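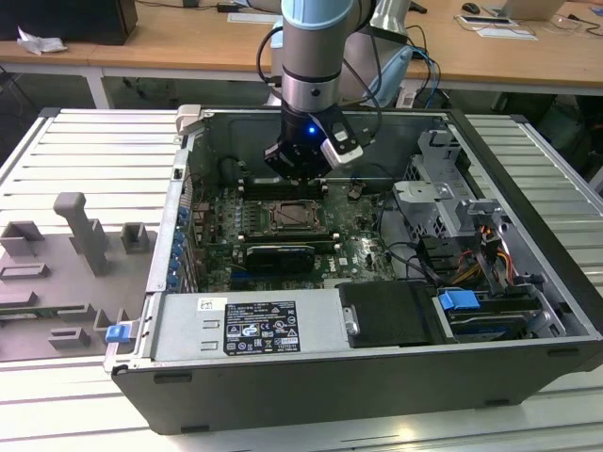

Does it have to be kept in a refrigerator between jobs, one buyer wrote in to ask, having lost half a syringe of another compound to separation over a summer. No. Griden thermal compound is stored at room temperature, cap on, tip down. Refrigeration does no harm to a sealed syringe, but the compound must come back to room temperature before the cap is removed, or moisture can condense at the tip.

Griden Thermal Compound, 2 g Syringe
Item no. 729
Made by Hekeck – sold and shipped by Turniswood

Griden is a gray, non-curing, silicone-based compound for use between a processor and its heat sink. It contains ceramic fillers and no metal powder. It does not harden into a glue, and a heat sink fitted with it can be removed later with a slight twist.

Package contents
Syringe with screw cap, 2 g
Plastic spreader
Two lint-free wipes, dry
Printed instruction sheet

Properties
Color: gray
Consistency: medium paste, spreads at room temperature
Electrical behavior: non-conductive
Curing time: none
Upper limit, continuous use: 151 °C
Solvent for removal: isopropyl alcohol

Surface preparation
Old compound must come off completely. Wipe the heat spreader from the outside toward the center with a cloth dampened in isopropyl alcohol, then turn the cloth and repeat until it comes away clean. Do the same with the base of the heat sink. Dried compound may need to soak under a damp cloth for a minute before it will lift. Metal scrapers scratch both faces and should not be used. Let the surfaces dry in the open air.

New heat sinks are often supplied with a factory pad or a pre-applied layer. Remove it before using Griden. Two products stacked in the same joint form a thicker layer and conduct less heat than either one alone. 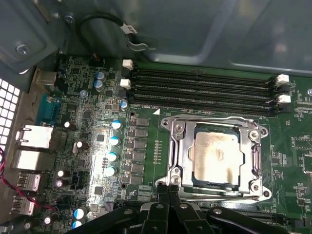
Application
Place a single bead the size of a small pea at the center of the heat spreader. For wide, rectangular processors, use a line along the longer axis instead. Lower the heat sink straight down and tighten the screws in a cross pattern, a few turns each, until all are seated. The pressure spreads the compound. The spreader in the package is meant for bare chips without a metal lid, where the whole surface has to be covered before assembly.

If the heat sink is lifted after contact, clean both faces and start over. Air pockets trapped in a disturbed layer do not work their way out.

Compound that gets past the edge of the processor can be wiped away with a cotton swab. Keep it out of the socket. It will not cause a short there, but it can keep a contact from touching and is very hard to remove.

Storage and shelf life
Unopened syringes keep for two years from the month stamped on the carton. An opened syringe should be used within one year. If a little clear oil shows at the tip, push out and discard the first drop – the rest is usable.

Other sizes
The same compound is packed in a shop tube with a wide nozzle, item no. 569. The tube has no spreader or wipes. Spare caps fit the syringe only.

Shipping and returns
Orders placed before noon leave the warehouse the same day, except on Saturday. Unopened syringes can be returned in the original carton. Opened syringes are not taken back unless the compound has hardened or the plunger is stuck on first use. Customers in Turkey should order through Şimşekoğlu, which stocks the syringe but not the shop tube.

Safety
Keep away from children. Wash hands with soap after use. In case of contact with the eyes, rinse with plenty of water and see a doctor if the irritation continues. The safety data sheet is sent on request.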